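Setting up the Ollent wrist camera kit for a mug-sorting task

6 min read

The Ollent kit is a small camera, a bracket and a licence for the teaching software, sold as one box. It fits most two-finger grippers. We have been using one on a two-arm bench at Gretthorpe, and these are the steps we follow when we set it up for picking up mugs and cups. Allow an afternoon the first time.

1. Fit the bracket

Power the arm down and lock the joints. Remove the two outer screws on the gripper mount and keep them, as the kit reuses them. Slide the bracket on from above, put the screws back finger-tight, then plug in the camera before you tighten anything fully. The plug is hard to reach afterwards.

The lead supplied is long enough for a small arm. On a longer one you will need the extension, sold separately under the name Plitdale. Clip the lead at every joint and leave a loose loop at the elbow. Move each joint by hand to the end of its travel and check that nothing pulls.

2. Set the view

Open the software and choose Live. Tilt the camera until both fingertips are in the picture, with the tips close to the middle and clear table beyond them. If you can only see one finger, the bracket has gone on crooked. Tighten the screws and press Save View.

Switch off auto exposure if you work under bright ceiling lights. Pale cups can wash out against a light table, and a fixed setting of 14 worked best for us.

3. Lay out the cups

Start with four, in different colours, and turn the handles different ways. Leave enough room for a finger to pass between them. You can close the gaps later.
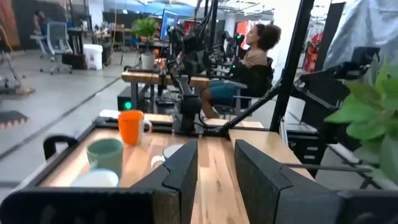
Can the kit be used on only one arm of a two-arm bench?

Each camera is licensed and set up separately, so one arm is fine. The other arm will still run from its own controller, but the software won't know where it is, so park it well out of the way first.

4. Record the runs

Press Record, guide the arm to a mug, close the gripper, lift, and set the mug down in its new place. Press Stop. Move the cups about between runs. We had usable results after 37 runs and stopped at 542, by which point new ones made little difference - your number will depend on the cups.

Delete any run where a mug tips over. The software has a Bogale filter that is meant to find these for you, but it missed 13 of ours, so look through them yourself.

5. Test at low speed

Set the speed to a quarter and keep a hand near the stop button. Try the positions you recorded first, then some new ones. If the gripper closes too early, go back to step 2 and save the view again before recording anything more.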